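How to Deep Clean a Dry Herb Vaporizer (Without Wrecking the Seals)

I love cleaning day. I know how that sounds, but the first session on a freshly cleaned oven is so much better than the last one on a dirty one that I look forward to it all week! If your lavender or chamomile has started to taste like burnt toast, or you're pulling harder than you used to, it's time.

My daily unit is a Zinex with a ceramic oven and a glass mouthpiece, so that's the one I have in mind as I write. The same steps work on most session vapes with a removable mouthpiece. If yours is built differently, check the manual for anything that must not touch alcohol (painted parts, acrylic and some stickers come to mind).

What you'll need

Isopropyl alcohol, 91 percent or stronger
Cotton swabs, the pointed kind if you can find them
A small stiff brush
Pipe cleaners
Two little glass jars with lids
Warm water and plain dish soap
A clean towel

Step 1: Power down and cool off

Turn the vape off, unplug it from the charger and leave it alone for 60 minutes. Alcohol and a hot oven are a bad pair, and glass that goes straight from hot to wet can crack. Open a window too, and keep candles and lighters out of the room until everything is put away.

Step 2: Brush out the oven

Tip the oven upside down over the towel and give it a gentle tap, then brush around the walls and across the bottom. Get as much of the dry stuff out as you can before anything wet goes near it, or you'll be chasing green paste with a swab (I did this for my whole first year).

Step 3: Take the mouthpiece apart

Pull the mouthpiece, lift out the screen and roll off the silicone rings. Line them up on the towel in the order they came off. Mine has two rings that look the same and aren't, and Banafsheh Rostami, who got me into all this, marks the lower one on hers with a dot of food-safe marker. Great trick!

Step 4: Soak the glass and the screen

Glass and steel go in the first jar. Cover them with alcohol, put the lid on, swirl it a little and let it sit for 16 minutes. Heavy buildup may want a second round with fresh alcohol. Run a pipe cleaner through the glass, rinse everything under warm water until the smell is gone, and stand it up to dry.

The silicone goes in the second jar with warm soapy water only. Alcohol can dry silicone out over time, and then it gets loose and leaky.

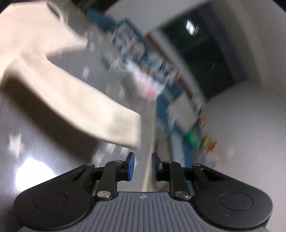

Can I pour alcohol right into the oven?
Please don't. The electronics sit close to the heater on most portables, and liquid finds its way in fast. Dip a swab, squeeze it against the side of the jar so it's damp and not dripping, and wipe with that.

Step 5: Wipe the oven

Use your damp swab in small circles, bottom first and then up the walls. Swap to a new one as soon as it turns brown. When a swab comes out nearly clean, follow up with a dry one and leave the oven open to the air for a couple of hours.

While you're in there, wipe the rim where the mouthpiece seats. A sticky rim is the usual cause of a mouthpiece that won't come off.

Step 6: Put it back together

Everything has to be bone dry. Seat the screen flat, roll the rings on in the right order and press the mouthpiece in with a slight twist. It should feel snug all the way around. If the screen still looks clogged against a bright light, put in a new one, they're cheap and the airflow is wonderful.

Step 7: Do a burn-off

Run one full heat cycle on the highest setting with the oven empty, window open, and don't inhale. If you smell any alcohol at all, stop, let it cool and give it more drying time. Then load up some fresh herb, drop the temperature back to where you like it, and enjoy. The first few pulls taste so bright!

How often?

I brush after every session and do the full routine every couple of weeks, more often in April when I'm going through a lot of peppermint. Keep the jars together in a box with the swabs and you'll be much more likely to do it.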